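Brulton Pet Boarding - Facilities and Care Desk
Ticket 2193: Feeding station, small animal room
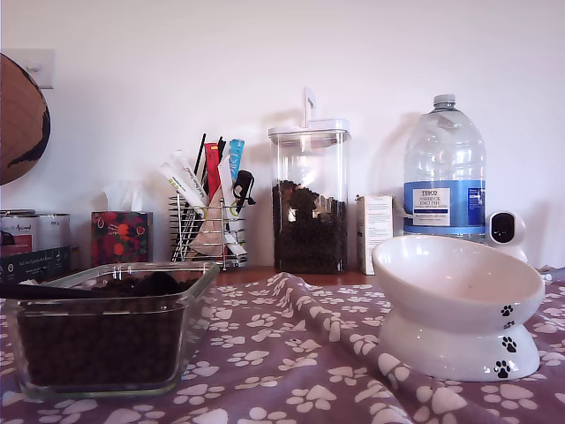

Summary of request
The care team reports that portions served at the counter feeding station do not match the amounts on the feeding cards. Kibble is also being found on the cloth and on the floor after the morning service. The team asks for a corrected procedure and, if needed, replacement equipment.

Status: Closed
Priority: Normal
Assigned to: Kwesi Alhassan, Care Desk
Animal concerned: Romeo (adult cat, long-stay guest)

Equipment at the station
Clear glass dish with dry kibble
Black scoop
White raised bowl with tilted dish and paw-print decoration
Purple paw-print cloth

Entry 1 - Care Desk
The request has been received and logged. Staff are asked to continue feeding Romeo from the raised bowl, as agreed with the owner at check-in, and to write down the amount left after each meal. The flat bowls in the cupboard are not to be used for this guest.

Entry 2 - Care Desk
The feeding card calls for 18 grams per serving. The morning team has been filling the scoop level with its rim. The evening team has been heaping it. Both teams recorded the serving as "one scoop," and the card does not state which is meant. The scoop carries no approved measurement in our records and should not have been used as a measure.

Entry 3 - Morning team
A level scoop was weighed on the kitchen scale and came to more than the card allows. We also note that the glass dish is being filled close to the rim. When the scoop is pushed in, pieces go over the side and onto the cloth. Please advise whether the dish should be replaced with the Vositz lidded bin from the storeroom.

Entry 4 - Care Desk
Replacement is not approved at this time. The dish is suitable for daily use if it is filled correctly. The following instructions apply from the next service:

1. Place no more than 400 grams of kibble in the glass dish.
2. Weigh each serving on the kitchen scale before it goes into the raised bowl.
3. Use the scoop for transfer only.
4. Smooth the cloth flat before setting down the bowl. Folds under the base can make it lean.
5. Shake the cloth out after the evening meal and send it to the laundry when soiled.

Entry 5 - Evening team
Instructions followed for 2 services. Weights matched the card on both occasions. Spillage was reduced, although some kibble still reached the floor in the evening. The guest tends to lift pieces out of the bowl and eat them from the cloth.

Entry 6 - Care Desk
Eating from the cloth is normal for this guest and is mentioned in the owner's notes. No action is required beyond the usual sweep. The feeding card has been reissued with the serving given in grams - the word "scoop" has been removed. Earlier copies should be handed in at the Pongsiri Street office.

Resolution
Cause: unmeasured servings and an overfilled storage dish.
Action: fill limit set, servings weighed, card corrected.
Equipment replaced: none.

Staff who find a difference between a card and a served portion should reopen this ticket and attach the weight record for the meal in question.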